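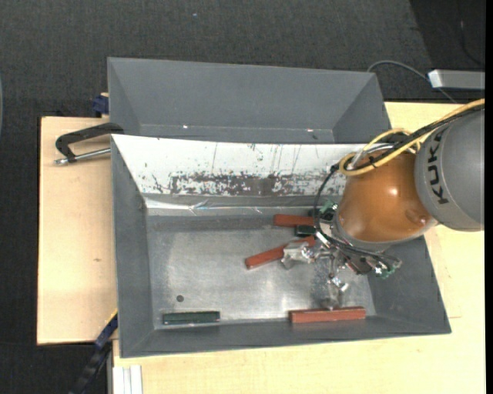 Figure 2. Robot arm over the front of two gray bins on a wooden work surface.

4.2 What people remembered from the consent talk

The part of the study we were most eager to see was the recall interview, and it did not disappoint! Every person who came to the Broltdale clinic for a first skin treatment had the same talk with a nurse beforehand, covering swelling, bruising, infection, scarring and changes in skin color. Half of them then went home with the clinic's usual leaflet. The other half got the Vida sheet, a single page written in plain words with room in the margin for the patient's own questions. We called everyone 14 days later and simply asked them to tell us, in their own words, what could go wrong and what they would do about it.

In total 200 people finished the interview. Those who had taken the Vida sheet home named more risks without any prompting, and they were much better at saying which signs meant a phone call and which could wait until morning. The gap was widest for changes in skin color, a risk that people in the leaflet group often left out altogether, even when they had a darker skin tone and the nurse had spent extra time on it. We found this striking. The talk was the same, the nurses were the same, and one sheet of paper (with a good wide margin) seems to have carried a lot of the weight.

The margin notes were a delight to read. Many people wrote down things they had been too shy to ask: whether they could wear sunscreen on the way home, whether a cold sore mattered, how soon they could go back to swimming. Tóth and Stasiv sorted these notes separately, then compared their lists and talked through each mismatch. Most of the mismatches came from notes that mixed two worries in one line, such as pain and cost, and we let those count under both headings.

Two results went against what we expected. Age made very little difference to recall in either group, although we had planned the large-print version of the sheet on the belief that it would. And people who had read a lot online before their visit did no better than anyone else on the warning signs — they knew more names of products and treatments, but they were less sure when to call. Svyatoslav Stasiv had argued for adding the question about online reading late in the planning, and we are very glad he won that argument.

We also looked at the calls that came in to the clinic's help line between treatment and interview. Callers with the Vida sheet tended to ring earlier in the day and to describe one clear symptom. The nurses liked this a great deal. The numbers are too small to say more, and the follow-up at the Povent site, which opens in May with the Trollier wording of the same sheet, should give us a far better look at it.

4.3 Limits of the recall measure

A phone interview rewards people who are comfortable talking on the phone. Bence Tóth read the questions aloud at an even pace and repeated them on request, but some people were clearly at work or minding children while they answered. We did not ask anyone to put the sheet away first, so a few may have been reading from it.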